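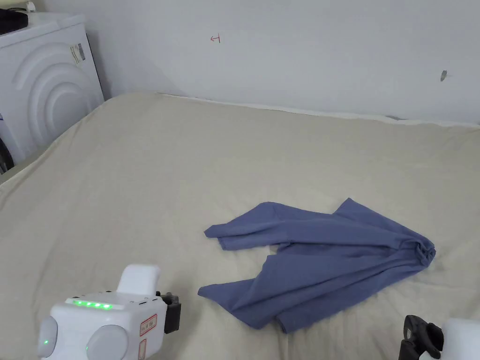 Karngate open day, who else went?

dunmore_pat
Posted 2/19/20
Well, I finally made it over to Karngate with my sister-in-law, and I have to say we had a lovely time! We'd planned on an hour and stayed until they were putting the chairs away. The part I keep thinking about is the laundry. Chenxi Qiu gave the talk, very patient with all of us, and explained that a person works the hand-held grippers first and the robot learns from that. They want 2000 folds before they let the arm try pants by itself.

oldtoolbox
2000 folds! My kids never got to 7. Glad you had fun, Pat, but I came away a bit let down. I drove 26 miles to see a robot fold clothes and I watched people fold clothes.
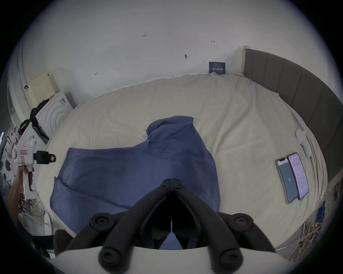
dunmore_pat
Oh, I do see that, but I liked that part best. Chenxi let a few of us have a turn with the grippers and my goodness, you find out fast how much your fingertips have been doing for you all these years. I could not find the waistband to save my life.

marlo_v
Same, I kept pinching two layers at once. I'm with Pat on this one. The Goteck demo last June had an arm running on its own and it was the same towel over and over, very slick, and I learned nothing.

oldtoolbox
Fair enough, though I'd still like to see the towel. Did anybody ask what it costs?

marlo_v
A man behind me did. Chenxi said the arm isn't for sale and moved on to the next hand up.

dunmore_pat
They're having another one in June, sign-up sheet is at the front desk. I put us down for two and I'm happy to take a third in the car if you want to save the gas, toolbox.

oldtoolbox
I'll take the ride. Still want my towel.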